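Eyewear and the Independent Fitter

March 2022

Prescription eyewear has long been sold in Hostov through a small number of independent practices. Stelamance, the regional association to which most of them belong, recorded 841 frame repairs among its members in February, of which 253 involved a broken or loosened hinge.
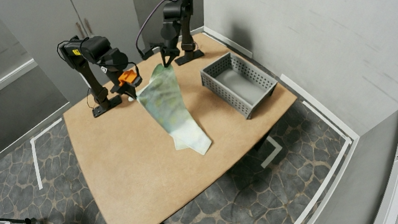
STYLE & ACCESSORIES

The association attributes the figure to the popularity of lightweight acetate frames, which are often removed with one hand and so open wider on one side. Its revised guidance asks members to check hinge tension at every fitting and to offer a free adjustment within 52 days of purchase.
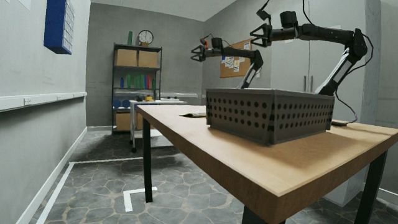

Hinge screws are to be replaced in pairs under the new guidance, and the old ones are not to be reused. Practices have also been asked to review their benches. Swanepoel, a workshop in the Utberg arcade, now keeps its screws in a lidded tray with five compartments. A perforated metal box standing on a wooden table, dark grey and plain, would be a poor substitute, as small screws may pass through the holes. Members may order the tray through the association at cost, and fitting charts are supplied with each order.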